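Sixteen seeds, 80 episodes each, and the new reward still loses to the old one on anything blue.

I should back up. For Vundow we swapped the hand-written reward for one learned from ranked pairs of rollouts, which everybody agrees is more elegant. It is certainly slower. The task is to pick the red cube or the blue one, depending on the instruction, and put it on the board. Red went up by 15 points. Blue went down by 3, and I have spent most of my holiday – it's 4 July 2024, happy fireworks – replaying blue attempts in the simulator.

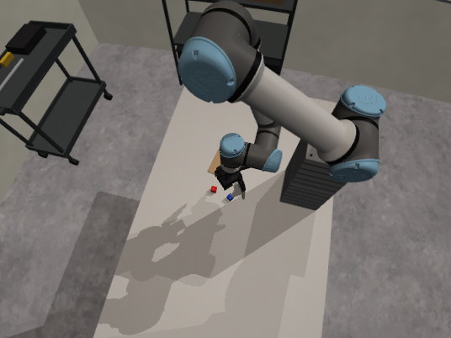
Raimo Huttunen thinks the ranking data is at fault, and that I should check how many of the pairs had a blue goal in them at all before touching the network. I checked. The answer was embarrassing, so I'm rebuilding the set with both colors balanced, and the network gets to keep its layers for another week.

The rerun is going now. If blue recovers, I'll write up the sampling fix properly. If it doesn't, the old reward is still in the repo, under a folder I named "deprecated" back in December.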